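Workshop Tips: Keeping a Small Gripper Arm in Working Order

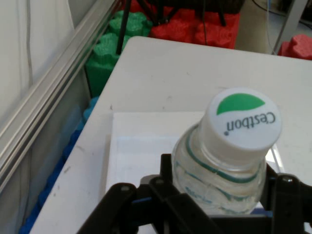
Most of what goes wrong with a benchtop arm goes wrong in the last four inches of it. The base sits there being heavy, the shoulder hums along, and the gripper picks up every crumb, bump and bad decision in the building. So most of these tips are about the gripper, with some about the table and the cables, and one about tape that I will probably regret.

I look after one cell. It has one arm, one table, a wrist camera and a controller box from Pulteck with a fan that sounds like a hair dryer in a coffee can. Your arm will differ. The screws will still come loose.

Before you touch anything

Power off at the wall, then wait until the lights on the controller go out. Ours take 13 seconds. Support the forearm with one hand while you do this, because a small arm without brakes will fold up the moment the motors let go, and it always folds toward whatever is most expensive.

Put a folded towel under the wrist. An old bath towel is best. A shop rag is too thin and a good towel starts arguments at home.

Take a picture of the cables before unplugging any. You will be sure you can remember which went where. I was sure too, and spent a Saturday with a wrist that turned left when asked to open.

Checking the screws

Linkage grippers live and die by their pivot screws. Every time the fingers close, each joint gets a tiny twist, and a few thousand tiny twists later you have a finger with opinions of its own.

Check them with a hand driver. No power driver, not even the little polite one on its lowest setting. You want the screw snug enough that the link has no side play and free enough that the finger still swings under its own weight with the motor disconnected. If it stays where you put it, back off an eighth of a turn.

Wipe a dot of paint marker across each screw head and onto the part beside it. When the line no longer meets up, the screw has moved. This costs almost nothing and has saved me more trouble than any software I've installed.

Medium-strength threadlocker is fine in metal threads. Keep it away from plastic parts, some of which will craze and crack a week later, when you've stopped thinking about it. If a screw goes into plastic and keeps backing out, try a slightly longer screw before anything with a warning label.

Do one side completely and then the other. If you take both fingers apart at once you'll have a pile of links that look identical and aren't. (Ours has two that differ by the width of a fingernail. I found out by assembling it wrong, twice, in two different ways.)

Cleaning the fingers

Isopropyl on a lint-free cloth, wiped along the pad in one direction. Don't soak rubber pads, and don't use the orange citrus stuff. It smells wonderful and leaves a film that turns every smooth object into a bar of soap.

For grit in the joints use a soft toothbrush, dry. Canned air is popular and mostly moves the grit to a joint you can't reach. Hajnalka Vida, who has the bench next to mine, uses a cheap makeup brush and gets into places I can't, so now I own a makeup brush.

Grease goes on metal against metal only, and a smear is plenty. If you can see it, wipe it off. Plastic links usually want nothing at all.

Setting the closing force

The factory setting on most small grippers seems to have been chosen by somebody who wanted to crack walnuts. Turn it down until the gripper drops things, then turn it up until it stops.

A drinking water bottle makes a good test piece. It's light, it's slippery, and the thin plastic tattles on you right away: if the wall buckles, you're squeezing too hard. Keep the cap on tight. I would like to say everyone learns that the easy way.

Run the test low on the bottle and again up near the shoulder. A ribbed wall can take a squeeze in one place and give up in another, and a grip that works down low may let the bottle tip when you move up. Ours ended up at 153 on the force slider, a number with no unit that the manual never explains. Write yours down anyway. Write it on the controller too, on masking tape, in big figures, because Sándor Sipos will come along and "just try something" and the slider will be somewhere else in the morning.

Then test with something heavier and something narrower. A gripper tuned on one object is a gripper that can hold one object.

Zeroing after a repair

Any time the fingers have been off, the gripper needs to be told again where closed is. Skip this and it will either stop short of the object or keep pushing after the fingers meet, which cooks the motor.

Close the fingers by hand on a slip of ordinary paper. When the paper drags but doesn't tear, that's your zero. Save it. Open all the way, close again, check the paper again. If the second check feels different from the first, something in the linkage is still loose, and you get to go back to the screws. Sorry.

Our open position should read 1272 after zeroing. If it's off by one or two I go home. If it's off by twenty I have put a link in backward.

Cables

The cable to the wrist is the part that wears out first, and it'll do so inside the jacket where you can't see it. Leave a loop at each joint big enough that the arm can reach its far limit without pulling. Move the arm slowly through its whole range by hand and watch the loops before you tie anything down.

Hook-and-loop straps on the moving parts, zip ties only on the parts that never move. Trim the zip ties flush. A badly trimmed tie will open up the back of your hand like a letter.

If the gripper cuts out in one pose and comes back in another, it's the cable. You'll suspect the motor, then the controller, then the software, and you will reinstall something. It's the cable.

Label both ends. Masking tape falls off in the summer (ours went in August, all of it, overnight) so use the flag labels sold for home networking. Kabbaj makes a roll that stays put and takes a ballpoint.

The wrist camera

Clean the lens with the kind of cloth that comes with eyeglasses, and clean it before deciding the camera is broken. A fingerprint makes everything look foggy and dreamlike, and the arm reaches for things with great confidence in the wrong place.

After any knock, check that the mount hasn't turned. My method is crude: with the arm parked, I note where the fingertips sit in the view on the monitor and mark it with a sliver of tape on the glass. Yes, on the monitor. If the fingers no longer line up with the tape, the camera moved. It works well until somebody moves the window.

The camera will want recalibrating after a real shift. Don't try to nudge it back by eye and hope. I have hoped, and it used up a Friday.

The table

A level table is worth an hour of your life. Check it both ways with a decent bubble level and shim the legs with anything that won't compress. Folded cardboard is level for a day.

Wipe the top down at the end of every session. Small specks don't bother you or me, but a thin sheet or tray set down on one will rock, and whatever stands on it rocks as well. Scuffs you can leave alone unless you can catch a nail in them.

If your test pieces keep sliding, put down a sheet of shelf liner or a shallow tray and fix its corners. The tape I promised to regret: painter's tape is right for this, because it peels off. I used the strong silver kind on our first table, and it's still there. It'll be there when the building isn't.

Bolts in aluminum extrusion creep. Go along the rails with the hex key every month or so and give each one a firm quarter-try. Don't lean on it, though, as the T-nuts will turn sideways in the slot and you'll be fishing for them with a magnet that doesn't pick up aluminum dust but does pick up everything else in your pocket.

Spares worth keeping in the drawer

One full set of pivot screws, plus extras of whichever size you drop most.
Finger pads. Buy two pairs. They wear unevenly, and swapping one alone makes the grip pull sideways.
One wrist cable, tested before it goes into the drawer.
A fuse for the controller.
Hex keys in metric, from Cladetti if you can get them. The ones that came with the arm are made of cheese.
A parts tray with a lid. I use a Hikby lunch box, and yes, I have brought the wrong one to lunch.

How often

We do a quick wipe and a look at the paint marks every day it runs, screws and rails monthly, and a full strip and rezero every 2000 cycles. That last figure came from the note taped inside the cabinet door, in handwriting none of us recognizes, and so far it has been right. Cycles aren't all equal, mind you. A day of lifting foam is nothing, while a day of lifting things the arm has first run into counts for a week.

Keep a notebook on a string by the controller. Date, what you did, what you were wearing when it broke if you think that matters. Sándor draws little faces in ours. Fine by me, as long as he also writes down the slider setting, and he has now done that once.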